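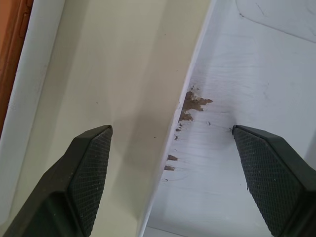 Two black gripper fingers with cross-hatched pads.

Subject: Re: [pirolgate-supplies] Naloxone kits that expire in December

Hello all,

Thank you for the long message, and excuse me that I answer only now. I wanted first to look in our own cabinet in Ziltov before I write something wrong to the whole list. My answers are between your lines.

On 8/2/18 the Pirolgate desk wrote:

> We have counted the nasal kits in the back cabinet and 109 of them
> have the expiration month December. At the present speed we will not
> give them all out. Does another site want a part of them?

Yes, we would like to take some. We give out more than you in the fall, mostly on the evening route, and at the moment we have only 23 kits left with a later date. If you can spare half of yours, I think we can use them in time. Please do not send the whole quantity to us, as I don't want to move the same problem from your cabinet to mine.

I would ask that you keep the lot numbers together when you pack. Last time we received three lots mixed in one carton, and I had to open every kit to write them down in Stima. It took me the full afternoon and I am still not sure that I typed all of them correctly.

> Raptis Pharmacy says they can exchange unopened boxes, but only if
> we ask before the last 15 days. Has somebody done this with them?

We did it once, in spring. They were friendly and it went well, but there are two points which were not clear to me before. The box must have the original seal, so kits which we already put in our own pouches with the leaflet and gloves do not count. And they want the form on paper with a signature, not by e-mail. I have a blank copy and I will put it in the shared folder this evening, under "pharmacy".

So my suggestion would be: the sealed boxes go to Raptis, and the pouches are shared between the sites. I don't know how many of your kits are still sealed. Could you check this?

> Also, people at the desk ask what to say when somebody brings back
> an expired kit. Should they keep it until they have a new one?

We tell them yes. If there is no other kit in the house, an expired one is better than none, and they should still call 911 as always. When they come to us we give a new one and take the old one back, and we do not ask why it was not exchanged earlier. I noticed that some people are a little ashamed to come with an old kit, so it helps if the person at the desk says first that this is normal.

The returned ones we keep in a separate box with a red label. We use them for the training, and for this they are very good, the participants can open them and press the plunger once by themselves. Please don't throw away yours. For the next training I need 2 more at least.

One small question from my side. In Stima, do you enter a returned kit as "in" or as "other"? I entered it as "in" and now the monthly number for Ziltov looks too high. If there is a rule about this, I did not find it in the manual.

I can come with the car to Pirolgate for the pickup, mornings are better for me. The side entrance is fine if the ramp is open again.

With kind regards,
Ziltov supply desk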